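Belt threading demos – keep the twisted grabs or toss them?
Vakidgate forum > Data collection > Two-arm tasks

kbako
Hi all, I'm gathering teleop demos for belts and I keep going back and forth on one thing. The task is belt plus denim on a table, two arms, and I'm at 200 episodes with a goal of 300. My problem is the twist. I grab the braid, it rolls over itself, and by the time I'm near a loop I have a spiral where I wanted a nice flat strap. Do you keep those? My gut says yes, but I had a run this morning where I spent most of the episode fighting it and I don't love the idea of a policy learning to fight.

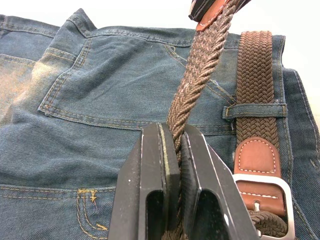
Wrist view of the kind of grab I mean. Braided belt, twist running up from the fingers.

If it matters, I'm labeling everything by hand in Jaltetti afterward, so I can tag things.

lili_caruso
Keep them! The belt is going to twist on its own when the policy runs, and if every demo you have is tidy it'll have no clue what to do next. Mine froze up completely the first time it got a curl. I added 30 episodes that START twisted and it got a lot less helpless.

obi_fan_6
Gonna disagree a bit. Starting twisted and then fixing it is great data. Being twisted the whole way through because the operator couldn't be bothered to let go is bad data. Those are two different things and I'd only keep the first kind.

kbako
ok that's fair, and also ouch. I do tend to hang on too long. Letting go feels like losing progress.

u_ojo
Let go! Regrasp closer to the loop, too. The farther back you pinch on a stretchy belt the more it does whatever it wants. Also what does your other camera see? On the wrist view I can't tell where the second arm is, and that's half of this task.

kbako
Sure, one from the head camera, same session.
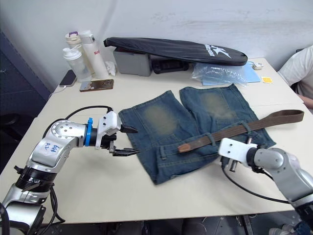 Head view, both arms, free end of the belt off to the right.

I park the left gripper open by the edge of the denim when I'm not using it, and the right one stays near the belt.

u_ojo
Oh nice, the loops read pretty well from up there. I'd think about the idle arm though – if it hovers in the same spot every time, your policy is going to drag it back to that spot even when it should be holding the fabric down.

obi_fan_6
Would you clear off the table? Bag, bottles, phone, plastic. I'd want plain white for the first 300 and add junk later.

lili_caruso
Nooo, leave it. Just move it between batches. We did a super clean set on Idon last January and then somebody set a mug down and the whole thing went sideways.

obi_fan_6
That's one mug, Lili. With a data set this small I'd still go clean first. Every extra thing is something it can latch onto.

lili_caruso
Which is why you move it, lol. We've had this argument before and we'll have it again.

kbako
Okay, here's where I'm landing. Twisted starts stay, stubborn ones get a "held too long" tag and sit out of training for now. Table stuff stays but I shuffle it every batch. And I'll use the left arm to pin the fabric more. Does anyone vary the belt itself, or only how it's laid out?

u_ojo
Both, if you can. I rotate 6 belts. The stiff leather one is so easy it's almost boring, so don't let it take over the set.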